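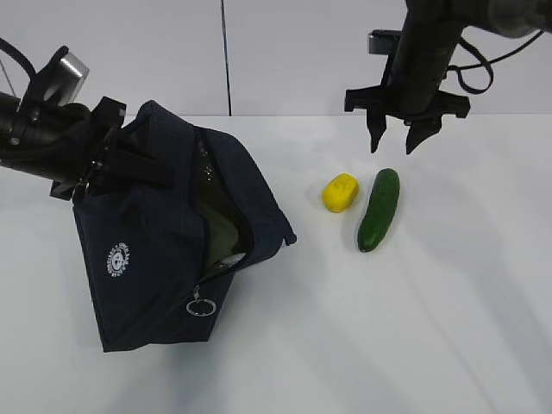

Can You Teach a Robot to Pack a Bag?

Dec 19, 2024

Maybe you have seen a video of a robot folding a shirt or packing a bag. It looks smart. Before you clap, ask one question: who is moving the arms?

Very often it is a person. The person sits nearby and holds two handles, or two small arms shaped like the big ones. When the person's hand closes, the robot's gripper closes too. This is called remote control, and a toy car works in much the same way.

So why bother? Every time the person does the job, a computer saves what the cameras saw and how the arms moved. One saved try is called a demonstration. Later, a program looks for patterns in all of them and tries to make the moves by itself.

Think about putting a bar of soap and a cucumber into a soft bag. You would do it without thinking. For a robot, the bag is the nasty part. It flops and it folds, so one gripper has to hold it by the top while the other picks things up. A cucumber is long and bumpy. Soap is short and smooth. Each one needs a different grab.

At a small lab called Morska, people recorded 372 demonstrations of one packing job. That took 16 days. Then they let the robot try alone, and it did well with the bag it knew. With a new bag it missed the opening again and again. You could probably learn the same job after watching once.

Some robots are taught by hand instead. A person takes hold of the arm and pushes it through the moves. It sounds easier, but the person's own hands can block the camera's view.

A company called Zolby says its robot "learns like a child." I doubt it. A child knows that a bag is for carrying things. The robot has a lot of saved moves to copy – useful, yes, but a different thing.

Next time you watch a robot video, look for answers to these:

Was a person steering?
How many times did the robot try before this one?
Did anyone give it a bag it had never seen?

If the video doesn't say, you are allowed to wonder.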